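Trokari
Tables and Work Surfaces
Home > Tables > Judum series > Judum White Worktable

Judum White Worktable

Item 457
Price: $790
Shipping: calculated at checkout
Usually ships in 7 business days

The Judum is a plain white table with a smooth, low-glare top and rounded corners. We sell it for dining corners, break rooms, craft rooms, small studios and anywhere else that needs a clean surface that doesn't draw attention to itself. The top comes finished on all sides, so the table can stand against a wall or in the open.

The finish is slightly matte. A gloss top will throw a ceiling light straight back at you, and a dead flat one holds on to every mark from a pencil or a shoe sole. This one sits between the two. Colored dishes, fabric and paper show up clearly against it, and it wipes down with a damp cloth.

Corners are rounded off in the top itself. There is no separate corner cap to work loose. If you need square corners to butt two tables together, look at the Zapata, which has the same finish and costs a little more.

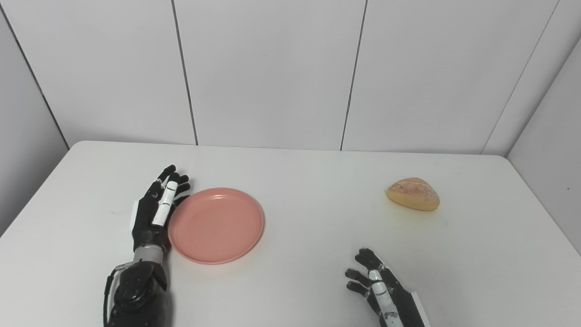

Judum top with a pink plate, shown against white wall panels.

White on white is how most of our customers use it. If your walls are a warm white or cream, ask for a finish chip before you order. The Judum is a neutral white that can look a bit gray in soft light, and next to a yellowish wall the difference is noticeable. Chips are free and go out by regular mail. We can't take a table back for color once it has been assembled.

What comes in the box

Top, leg frame in two halves, cross rail, bolts, hex key, felt pads and an instruction sheet. The leg frame is packed under the top, so open the carton with the arrow side up and lift the top off first. It is heavy enough that you will want a second person.

Assembly

Lay a blanket on the floor and put the top face down on it. Bolt the cross rail between the two leg halves finger tight, set the frame on the top, and start every bolt before you tighten any of them. Turn the table over with one person at each end. Don't drag it on its legs. Adjust the feet last, with the table where it is going to stay.

Care

Wipe with warm water and a little dish soap. Dry it afterward. Don't use scouring powder, steel wool or melamine sponges. They will polish the matte finish and leave a shiny patch that can't be taken out. Use a trivet under pans. Ballpoint ink usually comes up with rubbing alcohol on a soft rag. Try it near an edge first.

Options

Stotance leveling feet, set of four, item 257. Recommended for tile and older wood floors.
Felt pads, replacement set.
Touch-up pen, neutral white.

Returns and damage

Check the carton before you sign for it. If a corner is crushed, write that on the delivery slip and send us a photo the same day. Replacement tops ship separately and you keep the leg frame you have. Unassembled tables in the original carton can be returned within the period shown on your invoice, less freight.

Questions

Is the top the same white as the old Judum?
No. The finish changed in July and the current one is slightly less blue. If you are matching an older table, tell us when you bought it and we will check what is left in the warehouse.

Can I cut it down?
We don't recommend it. The edge is sealed at the factory and a cut edge will take on water.

For orders of several tables, write to Gladys Yupanqui in the sales office with your delivery zip code and whether you have a loading dock.

Page last updated 21 February 2018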